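四十岁以后学游泳（写得有点长，慢慢看）

2023年11月2日

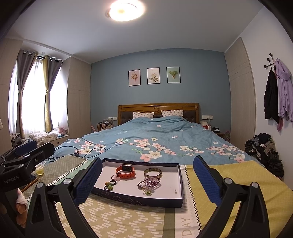

浅托盘里的小东西：橙色手表、手镯、串珠手链，还有发圈。

上次更新还是五月，那会儿我在抱怨阳台上的番茄苗，后来番茄结了几个，味道一般，皮很厚，就不多说了。这半年没怎么写东西，主要的原因是我去学游泳了。听上去好像不该是个理由，游泳能占多少时间呢，可是对一个四十多岁、从小怕水的人来说，它占的远远不止在泳池里的那一会儿。头一天晚上要开始担心，当天中午不敢吃太多，游完回家又饿得什么都想吃，吃完倒头就睡，一晚上就没了。电脑开着，文章的标题写好了，人已经在沙发上打呼噜。

先交代一下怕水这件事。我是在北方的一个小城长大的，城里有一条河，夏天水浅得能看见底，冬天结冰。大人们说河里淹死过人，究竟是哪一年、谁家的，各有各的说法，我外婆的版本最吓人，说水底下有东西会拽脚脖子。我到现在也分不清她是真信，还是单纯为了让我别往河边跑。反正很管用，我连洗脸盆都不爱把脸埋进去。小学的时候学校组织去过一次游泳馆，我抱着池边的扶手站了一整节课，老师来掰我的手指头，没掰开。那天回家的路上同学都在吃冰棍，头发湿湿的，我的头发是干的。就这么一个画面记了三十多年，也不知道为什么偏偏是它。

后来读书、工作、结婚，一路搬到Gerkbridge来，这地方到处都是水。出门就是运河，送孩子上学要过桥，去超市要过桥，去看牙也要过桥。本地的小孩很小就下水，学校里有课，要考证书，考过了家长在家门口挂小旗子。我女儿考最后一张证书的那天我坐在看台上，热得满头汗，看她穿着外套和鞋子往水里跳（这边考试是要穿衣服游的，说是万一真掉河里，总不会刚好穿着泳衣），从一块帆布中间的洞里钻过去，再冒出头来，朝我这边挥手。我当时鼓掌鼓得很用力，心里却在想，要是她真掉到河里，我除了站在岸上喊，什么也做不了。幸好她会游了。可要是掉下去的是我呢，她是不是还得来捞我？

这个念头在心里搁了很久，搁到今年春天，有一天我在Moschos等咖啡，那家店的墙上有一块软木板，什么都往上贴，卖自行车的、找猫的、教手风琴的。我看到一张黄颜色的纸，写着“成人初学游泳班，怕水也欢迎”。后面那几个字写得特别大。我把电话抄在了收据的背面，收据在钱包里放了一阵子，字都快磨没了，才打过去。接电话的是教练自己，叫Lieven Bakker，嗓门很大，背景里全是水声和回音，我说我有点怕水，他说什么，我说我怕水，他说什么，我只好在菜市场门口大喊了一声“我怕水”，旁边挑土豆的老太太抬头看了我一眼，很同情的样子。

就这样报上了名。

泳池叫Ballance，是个老馆，名字拼成这样据说是以前的一个馆主就姓这个，我一直以为是写错了，还好心地在前台提醒过人家一回，想起来脸还是热的。馆里的瓷砖是很旧的那种淡绿色，更衣室的柜子有的关不严，要用膝盖顶一下。淋浴是按钮式的，按一下出一会儿水，停了再按，所以洗头的时候总有一只手要留着去按按钮，满头泡沫，眼睛睁不开，在墙上摸来摸去。我现在已经很熟练了，可以用胳膊肘。

第一次上课，我们班的人站成一排，在浅水区，水刚到腰。我左右看看，心里踏实了不少，大家的表情都差不多，像在等着打针。我右边是Arnout Claeys，退休的木工，个子高得要命，站在浅水区里水才到他大腿，我想他这样的人在这个池子里是怎么也淹不着的，可他比我还紧张，两只手一直捏着泳裤的边。左边是Joris De Smet，年轻，在面包房上夜班，下了班睡一觉就过来，身上有时候还闻得到黄油味（也可能是我太饿了）。还有几位，有的来了几次就不来了，有的中间才加进来，我就不一一介绍了。

Lieven让我们做的第一件事，是对着水面吹气。就是把嘴贴在水上，呼——吹出一片小波纹。一群中年人，弯着腰，撅着嘴，吹水。我当时差点笑出来，可笑完发现，嘴唇碰到水的时候心跳得很快。他不着急，一边在我们中间走来走去，一边讲他家的狗，讲他昨天晚上炖的豆子，讲他岳父怎么把车开进了花圃，讲着讲着就说，好，现在把鼻子也放进去。过一会儿又讲别的，再说，好，现在把眼睛也放进去。等我反应过来，我的整张脸已经在水里了。

在水里睁开眼睛（戴着泳镜）的第一眼，我要好好写一下。原来水下面那么安静！也不是完全没声音，有一种嗡嗡的、很远的响动，像隔着墙听人家开着收音机。池底的瓷砖一格一格的，光在上面晃，有我自己的两只脚，白白的，看上去离我很远，还有Arnout的两条大长腿，像桥墩。外婆讲的那个会拽脚脖子的东西，我特意找了一下，没有。我抬起头来，喘得像跑了很远的路，Lieven问我看见了什么，我说看见了脚。他很满意。

接下来就是漂。面朝下，胳膊伸直，整个人放开，让水托着。这一步我卡了非常久，别人都漂起来了，我还在那儿站着。道理我全懂，人的身体在水里会浮，肺里有气就更浮，我女儿在饭桌上给我讲过，还拿橙子做了演示，带皮的浮着，剥了皮的沉下去，演示完把两个都吃了。可是懂是一回事，脚离开池底的那一瞬间是另一回事。每次脚刚一抬，肚子里就有个声音说不行不行，两条腿立刻又踩回去，踩得水花老高，旁边泳道里晨练的老先生都绕着我走。

有一天晚上我真的有点灰心，坐在更衣室的长凳上不想动，头发滴着水。我先生来接我，在门口等了好久，进不来，只好隔着门问我是不是掉进去了。回家的路上我跟他说算了吧，四十多年不会游也活得好好的，他说那也行，然后过了一个红绿灯，又说，那你那件泳衣怎么办，才买的。我那件泳衣确实不便宜，是在Vullura买的，店员推荐的，说耐氯，能穿好几年。我想了想，就为了这件泳衣也得再去几次。后来讲给我妈听，她说这就对了，你从小就是这样，当年学二胡也是舍不得那把二胡。我说可是二胡我最后也没学会呀。她在电话那头装没听见，问我那边冷不冷。

真正漂起来的那天，没有什么特别的。天气不好，池子里人少，顶棚上有雨声。Lieven那天嗓子哑了，没怎么讲狗和岳父，就站在我前面，伸着两只手，说你来抓我的手指，不要抓紧，碰着就行。我就去碰。他往后退一点，我再去碰，再退一点。碰着碰着，我突然觉得腰后面很轻，屁股凉飕飕的，原来已经浮到水面上来了，脚不知道什么时候离了底。我一高兴，想喊，一张嘴，喝了一大口，呛得眼泪鼻涕全下来了。可是漂起来了呀！Joris在旁边拍水，拍得像下冰雹，Arnout伸过来一只大手，把我从水里拎起来，像拎一只猫。

那天晚上我给好多人发了消息，内容都一样：“我漂起来了。”我妈回了一串鼓掌的小人，我表姐问我漂什么，是不是漂头发，大学同学群里有人说恭喜恭喜，接着开始讨论哪家的油漆没味道。只有我女儿很认真，问我漂了几秒。

后面的事就快多了，打腿，划手，换气，一样一样往上加。换气又是一座山。自由泳换气要侧着头，嘴角刚刚露出水面，吸一口，再转回去。我总想把整个头都抬起来看一看世界，头一抬，腿就沉，腿一沉，人就竖起来了，像一只海马。Lieven说，你不用看，世界还在。我还是想看。后来他换了个办法，让我先学蛙泳，蛙泳可以名正言顺地抬头，看得清清楚楚，前面是谁的后脑勺，墙上的钟走到几点，救生员在跟谁聊天。我一下子就喜欢上了。现在我的自由泳仍旧很难看，蛙泳倒还像个样子，就是慢，慢到有一回隔壁泳道一位孕妇超过了我两次，第二次超的时候还回头对我笑了一下，笑得特别和气。

说到慢，我得讲讲Baptiste Picard。他不是我们班的，是每天来游的老泳客，住在我们那条街的另一头，以前在河上开过船，现在一把年纪了，背晒得像皮箱。他游得也慢，可他那个慢跟我的慢不一样，他一下一下的，好像根本没用力，从这头到那头，转身，再回来，水面上几乎没有动静。我刚能游完一个来回就趴在池边喘，他经过的时候停下来，问我急着去哪儿。我说不急着去哪儿。他说那你划那么快干什么，划完了要等一等，让水带你走一段，带完了再划下一下。

我试了试，还真是这样。划一下，收腿，蹬出去，然后什么都不做，胳膊伸着，脸埋着，听那个嗡嗡的声音，身体自己往前滑。开始总觉得这个停顿是在偷懒，心里发虚，忍不住要提前划，后来慢慢敢等了。等的那一小会儿，我觉得是一天里头最舒服的时候。手机不在身边，谁也找不着我，晚饭吃什么也想不起来，就是一片淡绿色往后退。

游完以后我们几个人常常去Moschos坐一坐，头发都湿着，脸上两个泳镜印子，像浣熊开会。Arnout每次点热巧克力，要双份奶油，他太太不让他在家喝这个。Joris自己带面包来，店里也不说他，因为他每次都给店员留一个。大家聊的也不是游泳，聊膝盖，聊暖气费，聊谁家的孩子不接电话。我的荷兰语本来是超市水平，买菜够用，一聊到暖气锅炉就抓瞎，这半年居然长进了不少，学会了好多没有用的词，像“抽筋”“耳塞”“脚气”，还有一个专门形容老房子墙角返潮的词，Arnout教的，他讲得眉飞色舞，从那以后我去别人家做客总忍不住看墙角。

讲一个小插曲。夏天最热的那阵子，馆里关了几个星期换水泵，Lieven就把我们带到城外的湖里去。湖啊！我在岸上站着，外婆的话又全回来了。池子里再怎么说也看得见底，湖水是茶色的，手伸下去，到胳膊肘就看不见了。水草碰到小腿的时候我叫了一声，声音大概半个湖都听见了，有一只鸭子飞走了。管那片湖滩的Cor De Haan划着小船过来，问是不是有人需要帮忙，Lieven说没有没有，她在跟水草打招呼。Cor就把船停在旁边，一直没走，也不说话，在船上修他的钓竿。我看着那条船，心想反正有船，就往前游了一小段，又游了一小段，等到回头看的时候，岸上我的毛巾已经变成一个小点儿了。

湖水跟池水完全是两回事。没有消毒水的味道，有一点泥味，一点青草味，上面一层是暖的，脚底下忽然有一股凉，像有人开了冰箱。抬起头换气，看见的是树和云，没有钟。我游得歪歪扭扭，没有池底那条黑线，根本不知道什么叫直。可我还是很喜欢。上岸以后浑身发抖，裹着毛巾吃Joris带来的葡萄干面包，手上都是水草味，吃得特别香。我跟Lieven说，我小时候要是有人这样带我下水就好了。他说你现在也不老啊，他班上最大的学员比我大一大截，去年还学会了跳水，肚皮先着水的那种，响得整个馆都回头，但是跳了。

到了秋天，馆又开了，我们班有个不成文的结业项目，就是一口气游1,000米，姿势不限，时间不限，中间可以扶着池边歇，但是不能站起来走。我听到这个数字的时候觉得在说别人。我这个人，从家里走到邮局都要盘算一下。Lieven说，不用想那么远，你就想着下一个来回，游完了再想下一个。我问要是数忘了怎么办，他说他替我数，他在岸上放夹子，一个来回夹一个，夹在他的短裤边上。

那天我游了47分钟。快的人半个小时都用不了，我知道，我在这里老老实实写出来，是因为我自己挺得意的。前面几个来回紧张，什么都没记住。中间有一段脑子里一直在放一首很老的儿歌，怎么都赶不走，就跟着它的拍子划。再往后胳膊酸，左脚的脚心有点要抽筋，我在池边扶了一会儿，看见Lieven的短裤上夹子已经排了一圈，像条草裙，我一笑，又呛了一口水。后半程Arnout在隔壁道陪着我，他早就游完了，还不上来，就跟着我慢慢漂，也不说话，偶尔我侧头换气能看见他那两道白眉毛。最后一次摸到池壁的时候我都没反应过来，还想转身，Lieven蹲下来按住我的手，说行了，到了。

我在水里哭了，反正脸上都是水，看不出来。Joris说看得出来。

写到这里翻回去看了看，啰嗦得厉害，本来是想写一点实用的东西的，给同样怕水、同样不年轻了还在犹豫要不要去学的朋友。那就简单说几句我自己的体会吧，不一定对。泳镜要买好一点的，漏水的泳镜会把好不容易攒起来的胆子全漏光，我第一副是随手买的，戴上去眼睛像泡在汤里，换了一副以后才知道戴泳镜是可以不难受的。泳帽我现在戴布的，硅胶的拽头发，摘的时候龇牙咧嘴。下水之前别空着肚子，也别吃撑，我是提前吃一根香蕉，吃了半年，现在闻到香蕉就想打腿。还有，要是能找到一个爱聊天的教练，就跟着他，别管他讲的是狗还是岳父。

另外，别跟孩子比。我女儿陪我游过一回，她在前面像条泥鳅，游过去游回来，又从我肚子底下钻过去，冒出头来问我，妈妈你怎么还在这儿。我说我在享受。她说哦，那你享受吧，就又钻下去了。后来她坐在池边晃着腿等我，给我喊加油，喊的是中文，“妈——妈——加——油——”，在馆里来回地响，隔壁泳道的Baptiste停下来问她这是什么意思，学了几遍，现在每次见到我都要喊一声，他的“油”字发得很奇怪，拐了好几个弯，我纠正过，纠正不过来，也就随他了。

我妈上个礼拜打电话来，问我游泳还学不学了，天冷了，小心感冒。我说还学，下一期报了。她沉默了一会儿，说她小时候其实会游的，在乡下，跟着她哥哥，狗刨，后来外婆不让，就再没下过水。我听了大吃一惊，这么多年她从来没讲过。我问她还记得怎么游吗，她说那谁知道，又没试。我说明年你过来住，我带你去Ballance，浅水区，水就到腰。她说她没有泳衣。我说我给你买，买耐氯的。她嘴上说浪费那个钱干什么，隔了一会儿又问，有没有带袖子的那种。

我正在网上看带袖子的，颜色不少，她喜欢枣红，可枣红的只剩大号了。你们要是有人买过，觉得哪家好穿、不勒胳膊，麻烦留言告诉我一声。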